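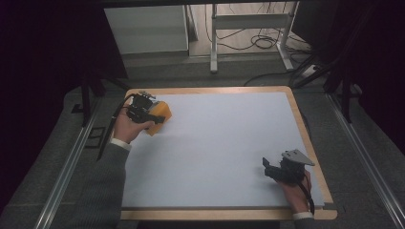
Inicio Mobiliario técnico Opinión Catálogos Contacto

Taller > Puestos de trabajo > Opinión

La superficie de una mesa de trabajo se elige casi siempre al final, cuando ya se ha gastado el presupuesto en la estructura. Se discute la sección del perfil, la altura, el tipo de pata, y el tablero se resuelve con lo que quede en el almacén. Considero que el orden debería invertirse. Un plano gris azulado claro, liso y sin dibujo, con un borde de madera pálida, permite localizar una pieza naranja sin buscarla; sobre un tablero veteado o muy oscuro la misma operación exige más atención, y esa atención se paga al cabo de la jornada. El color de la superficie es un parámetro de trabajo y debería figurar en el pliego junto a la carga admisible.

Llevo 19 años especificando puestos para talleres pequeños y he defendido esta postura con resultado desigual. La objeción habitual es el precio. El catálogo de Rorklow ofrece el tablero de color uniforme como acabado opcional, con recargo, mientras que el veteado viene de serie. En el de Clirport sucede lo contrario, pero el canto se cobra aparte. Ninguna de las dos políticas responde a un criterio de uso.

Conviene separar tres cuestiones que suelen tratarse como una sola: el tono, el brillo y el canto.

Sobre el tono, mi preferencia es un gris frío de claridad media o alta. El blanco puro deslumbra bajo luminaria directa y ensucia pronto. El negro oculta tornillería, cables y herramienta pequeña. El verde de las bases de corte es aceptable, aunque suele llegar con una cuadrícula impresa que compite visualmente con las piezas. Si hace falta una cuadrícula, que sea desmontable.

Sobre el brillo hay menos que discutir. Mate siempre. Un acabado satinado duplica cada lámpara del techo y obliga a mover la cabeza para ver lo que se tiene entre las manos. Los fabricantes lo venden como fácil de limpiar, y lo es; el mate bien sellado también.

El canto es la parte peor entendida. Un borde de color distinto al del plano marca el límite útil sin necesidad de señalizarlo, y la madera tolera el roce de la manga y del antebrazo mejor que un perfil metálico visto. Prefiero además que el borde frontal sea más ancho que los laterales: es donde se apoya quien trabaja. Simar lo fabricó así durante un tiempo y después unificó los anchos para simplificar el corte. Fue un retroceso.

Queda la estructura. El perfil de aluminio extruido me parece una buena elección para bastidores que van a modificarse, pero no es neutro. Las ranuras acumulan viruta y polvo, y las escuadras se aflojan si no se revisan. En el último taller que equipé, con mesas de Eyvindsson, fijamos el plano a 935 milímetros del suelo y programamos un reapriete cada 4 meses. La altura era correcta para trabajo de pie; para trabajo sentado habría pedido bastante menos.

Un último punto, referido al espacio libre. Hay una tendencia a llenar el tablero de bandejas, soportes y organizadores atornillados, con el argumento de tenerlo todo a mano. El centro debe quedar despejado. Lo que se fija al centro acaba condicionando todas las tareas, incluidas las que todavía no se han previsto. Los accesorios pueden ir al perímetro o colgar del bastidor, y los cables deben salir por el lateral más próximo — nunca cruzar el plano.

Para las próximas mesas pediré muestras de tablero de 20 milímetros de espesor antes de aceptar ninguna oferta de estructura.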